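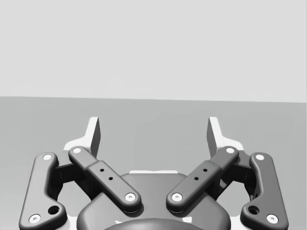
4. Where the Label Gets Read

Papers > Food and Households > Reltow Pantry Study > Section 4
10 min read

The last section dealt with the store. This one deals with the kitchen, where most of the reading went on, or at least most of the reading we got to hear about. We had planned it the other way around. The interview guide had a long block on shopping and a short one on home use, and after the first visits in Fenwood we swapped them. Shopping answers were thin. "I know what I buy." "I go in, I get it, I leave." Kitchen answers ran long and wandered, and the good material is in the wandering.

4.1 Households and visits

The home sample is 40 households, split between Fenwood and the streets behind the Bramano supermarket. One adult per household did the main interview -- whoever said they did most of the cooking -- but others came in and out and talked, and we kept what they said when they agreed to it. Each household got 2 visits. First one in June, second one once school was back. Tarek Karam did the Fenwood visits, Lama Tarawneh the Bramano side. Visits were set for 30 minutes and nearly always ran over, mostly in the first one, when people wanted to show us the freezer.

We did not bring packages. This was argued over. Bringing the same set of packages to every home would have made answers easier to compare, but people talk differently about a box they bought and have half eaten. So each person picked items from their own shelves, any they liked, and told us what they knew about them. Then we asked them to find something on the label. Sodium, usually. Sometimes serving size.

Recruiting was by flyer at the Abou Jaoude grocery and by word of mouth. So the Fenwood half leans toward people who shop there, and these are older people, and more of them cook from scratch than in the town as a whole. Keep that in mind for everything below.

4.2 Shelf position and which side faces out

The first thing we noticed was how little of the label is on show once food is put away. A carton on a store shelf faces front. A carton in a cupboard faces any way it fits. Deep shelves, narrow doors, tall boxes laid down flat under other boxes. People turned cartons to save space and the panel with the numbers ended up against the wall, against the next box, or face down.

Nutrition facts tables sit mostly on a side panel, and that has a consequence we did not expect. In narrow cupboards the side is what faces out, because boxes get filed like books. In these kitchens the table was the most visible thing on the package and the brand name was hidden. A woman in Fenwood said she had learned to tell her crackers apart by the "number side" and could not say what was on the front. In wide cupboards, the opposite. Front out, numbers hidden, and people more often said they had never looked.

We would not push this too far. Kitchens with narrow cupboards are also older kitchens, and the people in them differ in other ways. But it came up enough that we added a line about cupboard width to the second visit form. The layout we have in mind is the ordinary one, a carton with its table on a side panel and a different surface on top (Figure 4).

Figure 4. Red cardboard box standing at an angle, with a white top panel and a nutrition facts table on a side panel.
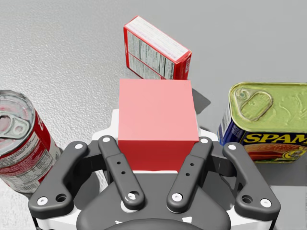 The other matter is what happens to the carton itself. A lot of them don't last. Cereal goes in jars, rice goes in jars, tea goes in a tin, and the box goes out with the recycling the same day. Decanting was common in both areas and people were proud of it. It looks tidy, keeps moths out, uses up jars. It also throws away the cooking directions, the date, the allergen line and the table all at once. A few people cut out the directions and put them in the jar with the food. Only the directions. When Tarawneh asked one man why not the rest he said the rest was for the shop.

That phrase came back in other forms. "That's for before you buy it." "It's a bit late now." People treated the numbers as advice on whether to buy, and once the food was home the advice had run out. Yet the same people told us they didn't read labels in the store because there was no time. So the label was for the shop, and the shop was no place for reading. We heard both halves from the same person, sometimes in the same answer, and most did not see a problem with it. We are not sure there is one. It may just mean that the label gets read once, early on, when a food is new to the house, and then never again.

4.3 What gets read first

The date. By a long way. After the date, cooking time. After that it splits by household.

Homes with a child who has an allergy read the ingredient line, every time, including on products they had bought for years, and could explain how wording had changed on a given item. These were the most skilled readers in the sample. They used a thumb or a pencil to keep their place. They knew which makers hid the allergen line under the flap. They had no interest at all in the table and were a bit impatient with our sodium question.

Homes where somebody watches blood sugar or blood pressure read the table, but one line of it. Carbohydrate or sodium. Asked for the next line down, several had to put on glasses and start over. Serving size was the weak spot. People read the number and applied it to whatever they'd pour out, a bowl or a mug or half the packet. The serving size is printed right there, above it, and was skipped. When it was pointed out the usual reaction was annoyance with the maker, for picking a serving that no one eats. Fair enough.

Homes with neither of these read very little. Curious teenagers were the exception -- protein, mostly, and they read it out loud.

Type size was a complaint everywhere and we have little new to add to the literature on it. Two smaller points though. Glare from shiny cartons under kitchen lights was brought up more than size was, and pale print on a white panel more than either. And people read labels standing up, one hand full, often with a pan already going. Lab studies sit people down at a desk. We think this matters and have not seen it tested properly.

4.4 Handwriting on packages

Not in the original plan. Karam started noting it in Fenwood after seeing marker on nearly everything in one freezer, and from then on both of us looked for it.

People write on food packages a great deal. Date opened is the main one. Then names ("Dad's, leave"), then warnings ("hot"), then amounts for a recipe, so that the person doesn't have to work it out again. One box of pancake mix had the water amount for a double batch, crossed out, and a smaller figure above it. The printed amount made them too thin, apparently. Some of the writing went straight across the nutrition table as it was the only flat white area on the pack. Nobody seemed bothered by that.

We take the handwriting seriously as a record of what people wanted the label to tell them and could not find. Opened-on dates are the clear case. The printed date says nothing about an open jar, or says it in tiny type ("use within 5 days" turned up under a lid) and so people make their own. The recipe notes are a second case. There is no place on a package meant for writing. A blank strip would cost the makers nothing, and several people asked for one without being prompted.

It also goes some way to explaining the jars. Most of the decanted jars had a label of some sort too, tape and pen, and what went on the tape was the name and a date. Two things, out of everything the carton had on it. Anyone designing a shorter label could do worse than start with what people copy down by hand.

4.5 Second visits

Second visits were shorter and more relaxed. We asked whether anything had changed. Most said no. Some said they had started looking at sodium because we had asked about it, which is a nuisance for us as a finding but was nice to hear. One household had rearranged a cupboard so the side panels faced out, then changed it back as it looked messy.

The cupboard width question gave mixed results. In Fenwood the pattern held up. On the Bramano side it was weaker, partly becuase so many kitchens there had been redone with deep drawers, and drawers have their own logic -- boxes stand upright and you look down on the top flap. The top flap rarely carries anything useful. Flavor name, a bar code, an offer. People with drawers wrote on the flaps, so there was at least that.

We lost a few households between visits, through moves and one illness. Their first interviews are kept in the analysis.
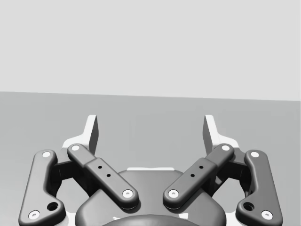 4.6 Limits of the home data

Self report, mainly. We saw people find a line on a label when asked to, we did not see them do it unasked. Having a visitor in the kitchen makes people tidy up and probably makes them read better. The find-a-line task was not timed and we would time it if we did this again.

Items were picked by the person, so there's a lean toward foods they felt sure about. Hardly anyone picked oil or a sauce. Frozen food is over-represented due to the freezer tours. Fresh food has no panel to speak of and drops out altogether, which leaves out much of what was actualy cooked, particularly in the Abou Jaoude group.

And one interviewer per area. Karam asked more about storage, Tarawneh more about health, this shows in the transcripts and can't be fully separated from real differences between the two areas. Where a claim above rests on one side only we have tried to say so. Section 5 goes back to the store interviews and takes up prices.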